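Caméra de poignet ou caméra de mât pour la navigation en intérieur simulé ?

11 réponses · 522 vues

elba_gaete
Salut à tous ! Je monte un banc de comparaison de caméras pour notre base mobile, tout en simulation pour l'instant, avec la maison Putcombe (salle de bain, coin repas, cuisine). Deux candidates : une petite caméra montée au poignet et une autre sur le mât, même contrôleur Jukari derrière. Je me régale, franchement, on change de point de vue en deux lignes de config ! Premier lot dans la salle de bain : 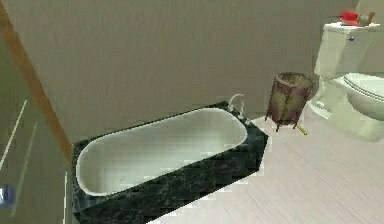 Salle de bain, vue plongeante sur la baignoire encastrée.

Ce qui me plaît : le bord en marbre vert tranche très bien sur le sol clair, et la segmentation l'attrape tout de suite. Par contre la paroi vitrée à gauche, avec ses deux lignes blanches, me sort des contours fantômes. Vous filtrez ça comment ?

tournevis_mou
Le verre, je le masque à la main dans la carte. Pas glorieux mais ça marche. Tu as essayé plus bas ? Chez moi la hauteur change tout.

elba_gaete
Oui, lot suivant, passage de porte vers le coin repas :

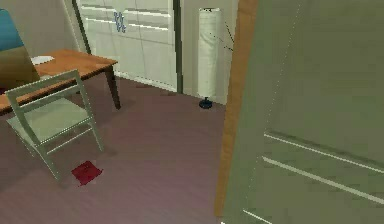 Point de vue bas, porte ouverte à droite.

La porte mange presque la moitié droite. Du coup le planificateur veut longer la table et tombe sur la chaise pliante, dont le cadre est si fin que la profondeur passe au travers une fois sur deux.

olga.cabral
Pas d'accord pour accuser la caméra. Une chaise pliante, c'est l'enfer pour n'importe quel capteur de profondeur. J'ai fait 1000 passages avec le module Bustos en février, mêmes trous dans les pieds. Gonfle ta carte de coûts avant de changer de matériel.

tournevis_mou
Mouais. Gonfler la carte, et après tu ne passes plus aucune porte...

olga.cabral
Si, à condition de gonfler par classe d'objet. Les chaises oui, les chambranles non.

elba_gaete
Testé hier soir, j'ai lancé 20 essais, et c'est nettement mieux ! Merci Olga. Je repasse à la salle de bain avec le même réglage, vue depuis le côté de la porte olive :
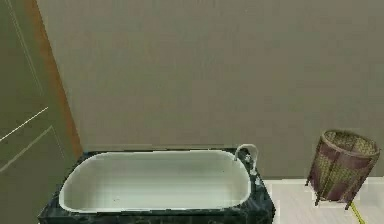
Protocole, version 2

1. Même départ pour les deux caméras, base à l'arrêt.
2. Exposition fixe, sinon le sol clair fausse tout.
3. Relever le temps de détection de la corbeille en osier et du robinet.
4. Rejouer avec un bruit de profondeur ajouté.

Si quelqu'un veut ajouter une étape, allez-y, je relance tout demain.

pince_a_linge
Étape 5 : changer de contrôleur. Le Jukari lisse tellement les trajectoires que tu vas noyer la différence entre tes deux caméras. On a eu le coup à Poltonthorpe.

olga.cabral
Là je te rejoins. Au moins une série en commande brute.

elba_gaete
Bien vu, je l'ajoute. Et dernier lot, côté cuisine : 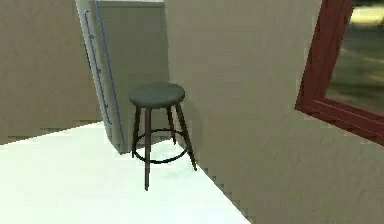
Pour la suite, j'aimerais surtout savoir laquelle des deux donne la meilleure estimation de pose avant une saisie. C'est ma vraie question depuis le début, la navigation n'était qu'un échauffement ! Je pensais prendre comme cible la longue poignée bleue du grand meuble clair, avec le tabouret comme obstacle à contourner. L'anneau repose-pieds est vicieux : vu du mât, j'ai peur qu'il se confonde avec le sol blanc dans la carte de profondeur. Au poignet on peut tourner autour, mais la latence me grignote la précision.

tournevis_mou
Mât pour l'approche, poignet pour les derniers centimètres. Pourquoi choisir ?

elba_gaete
Parce que je n'ai budget que pour une sur le vrai robot :)

pince_a_linge
Alors poignet, sans hésiter.

olga.cabral
Alors mât. Et on en reparle quand tu auras les courbes.

Partager (11) · Retour en haut · Mentions légales · Contact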